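Wullar Drafting Paper, Heavy White

Sold in pads and rolls
Made by Michiels
Item group: Paper and board

Wullar is a heavy white drawing paper for pencil, ink and light marker work. It has a smooth face and a slightly toothed back, and both sides can be used. Most of our customers buy it for floor plans, sewing patterns and sign layouts.

The surface takes a lot of erasing before it starts to lift. Fine pens hold a clean edge, and technical pencil down to the hardest grades will mark it without cutting in. Watercolor is a different matter – the sheet will buckle under a full wash, and we suggest the Horero cotton block for that.

Sizes and packing

Small pad, 83 sheets, glued on the short edge
Large pad, 17 sheets, glued on the long edge
Roll, supplied on a card core with 3 end caps (one spare)

The small pad has a stiff gray backing board. Sheets pull away cleanly if you start at a corner and keep the pad flat.

Storage

Keep pads lying flat in a dry room. Rolls can stand upright in their tube. Paper that has been stored rolled for a long time needs a night under a board before use, curl side down.

Ordering

Pads ship within two working days. Rolls are cut to order and take about a week. Schools and studios buying more than 800 sheets at a time should write to Orla Kavanagh at the Jota trade desk for a price. The large pad was out of stock through June and is available again – back orders go out first.

Returns are accepted on unopened pads. Cut rolls can't be returned unless they are faulty.

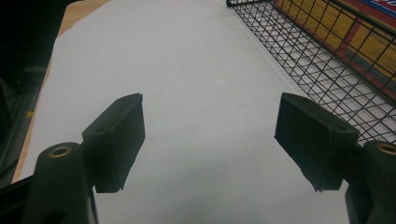
Can I use both sides of the sheet for ink?

Ink works on both, but the smooth face gives the sharper line. Use the back for pencil if you have the choice.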